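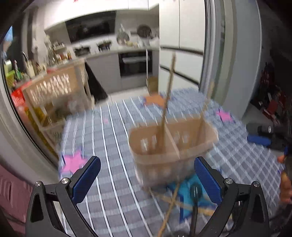 Et pourquoi ne pas rester à la casserole, franchement, vu que vous la réussissez très bien, votre casserole de riz ? La remarque était arrivée sous mon billet d'avril, celui sur les bouillons, et elle m'a trotté dans la tête tout l'été. C'est vrai que je la réussissais. Enfin, une fois sur deux, disons, et l'autre fois je grattais le fond en maugréant pendant que tout le monde prenait le dessert.

Alors voilà, j'ai fini par craquer pour un cuiseur à riz, le Trullar, commandé chez Tollbridge, et je m'en sers depuis assez longtemps pour vous en parler un peu sérieusement (et un peu longuement, vous me connaissez). Je l'ai payé 100 euros tout rond, livraison comprise. C'est une somme pour un appareil qui fait une seule chose, et j'ai hésité devant la page jusqu'à pas d'heure. Il y avait 1 297 avis de clients, j'en ai lu beaucoup trop, dont ceux d'un monsieur très fâché contre la couleur du bouton.

Commençons par le riz, quand même ! Le rond japonais sort brillant, souple, avec des grains qui se tiennent entre eux juste ce qu'il faut pour être attrapés aux baguettes. Je le prends chez Dong, l'épicerie derrière la poste, en sac de 5 kilos, et je le rince jusqu'à ce que l'eau soit presque claire. Le jasmin est très bien aussi, à condition de mettre un peu moins d'eau que ne le dit le repère gravé dans la cuve. Là-dessus le fabricant a eu la main lourde, et mes premiers essais tenaient plutôt de la bouillie pour convalescent.

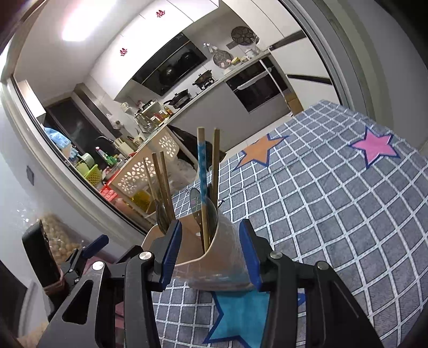

Le riz complet, en revanche, m'a demandé de la patience. Il existe un programme exprès, il est interminable, et la première fois j'ai cru que la machine m'avait oubliée. Maintenant je la lance en rentrant, je range mes courses, j'appelle ma sœur, et quand on raccroche il reste encore le temps d'éplucher les carottes. Mais quel goût de noisette ! Je laisse reposer 10 minutes couvercle fermé après le signal, puis j'aère à la spatule, tout doucement, en soulevant par les bords.

Parlons de la spatule, tiens. Celle qui est fournie est une petite chose légère à laquelle je ne croyais pas du tout et que j'utilise tous les jours. Le gobelet doseur est moins réussi, avec ses graduations ton sur ton que je déchiffre près de la fenêtre en plissant les yeux. J'ai fini par y tracer un trait au feutre.

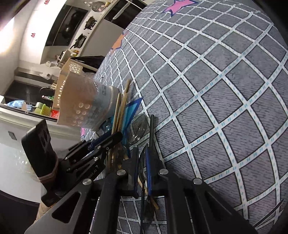

Étoiles et quadrillage sur fond gris.

Pour le nettoyage, je craignais le pire et c'est une bonne surprise. La cuve se lave à l'éponge en un rien de temps, le joint se retire sans qu'on y laisse un ongle, et le petit bac qui récupère l'eau se vide d'un geste, pourvu qu'on y pense (je n'y pense pas toujours, et le plan de travail s'en souvient). Le couvercle intérieur demande un peu plus d'attention, avec un rebord où l'amidon aime bien s'installer. Une vieille brosse à dents fait l'affaire.

Avant, j'avais eu entre les mains un Hevov, prêté par une voisine, plus petit et nettement moins cher. Il cuisait correctement, mais il débordait à chaque fois qu'on approchait du repère du haut, et il n'y avait pas de départ différé. Or le départ différé, quand on aime le riz au petit déjeuner avec un œuf et trois gouttes de sauce soja, c'est un bonheur dont je ne me passerais plus. Pour quelqu'un qui vit seul et mange du riz le dimanche soir, le Hevov suffirait sans doute. 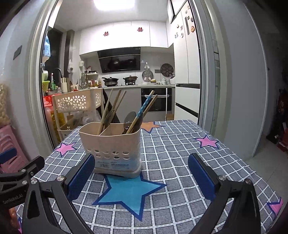 Baguettes et cuillères, rangées à portée de main.

Deux reproches encore, pour être juste. Le cordon est vraiment court, ce qui oblige à installer l'appareil pile à côté de la prise, et la petite mélodie de fin de cuisson ne se coupe pas. Elle est gaie, je ne dis pas, mais à six heures du matin elle réveille le chat, et le chat réveille la maison.

Je lui mets quatre étoiles sur cinq et je le recommande aux familles qui mangent du riz plusieurs fois par semaine. Si vous avez une bonne proportion d'eau pour le riz gluant, je suis preneuse, le mien reste un peu ferme au milieu.

Publié le 23 septembre 2026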